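The Grip That Lied

The fault first showed up as a puddle. In March, the overnight operator at Troltdale, a beverage picking site that runs 30 robot arms for convenience store orders, found tea under station 7 and a log reporting a clean shift. Every pick had been recorded as successful. Several bottles had left the tote creased at the waist, and one had split.

The arms at Troltdale were installed by Laitinen, an integrator that builds picking cells for mixed goods. Each carries a two-finger gripper and a small camera at the wrist. The controller closes the fingers until motor current passes a threshold, then checks that the gap between them matches the expected width of the item. If both values agree, the arm lifts.

Tahira Rizvi, the site's controls engineer, spent most of a week on the first explanation, a worn drive belt. She replaced it, and the fault came back the same night. She then pulled the raw current traces and laid them over the recorded finger positions. On the bad picks, current rose early, dipped, and rose again. The controller had ignored the first rise because it lasted less than its filter window. By the second, the fingers had already traveled several millimeters too far.

The dip was the bottle wall giving way. Thin drink bottles are molded with ribs and bulges that stiffen them, but the stiffness depends on where they are held. A finger that lands on a bulge meets resistance at once. One that lands in the groove beside it meets less, and the wall can fold inward before the motor registers a load. 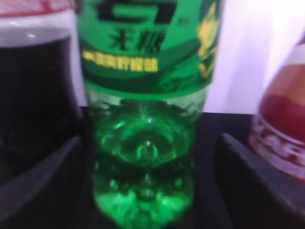 Esko Heiskanen was less inclined to blame the plastic. In his view the width check should have stopped every one of those lifts, and a controller that accepts a crushed bottle as a correctly sized one has a software defect, whatever the bottle is made of.

The parameter files supported him. The width tolerance had been opened up during commissioning, when the arms were rejecting too many good picks, and it was never tightened again. A bottle squeezed well out of shape still fell within limits. The wrist camera was no help at that point in the cycle. It is used to choose the approach, and at closing distance the target nearly fills its view and focus is poor – the vision software discards those images by design.

There was a safety question as well. Liquid on the floor was the obvious part. The less obvious part was that operators had started reaching into the tote to straighten damaged bottles while the arm was paused. A pause at Troltdale is not a protective stop. The drives stay energized, and the arm can resume on a signal from the conveyor. The site's incident file lists two cases in which an arm restarted with a hand inside the cell. Neither caused an injury.

Laitinen's fix came in three parts. The current filter was shortened so that a brief early rise now counts as contact. Closing speed was cut by up to 75 percent over the last stretch of travel. The width tolerance is now set per item, with a narrower band for thin-walled bottles. Separately, Troltdale wired the tote opening to a light curtain that removes drive power when it is broken, and a restart requires a button outside the cell.

Rizvi tested the new settings with 400 picks on station 7 before releasing them to the other arms. None of the bottles creased. Cycle time went up, and the site has accepted the loss for drinks while keeping the old speed for cans and cartons.

One item remains open. The controller still has no direct measure of force at the fingertip, and motor current is a poor substitute when the gearbox is cold. Rizvi has asked for fingertip sensors on two stations. Until they arrive, the first picks of each shift are made at reduced speed.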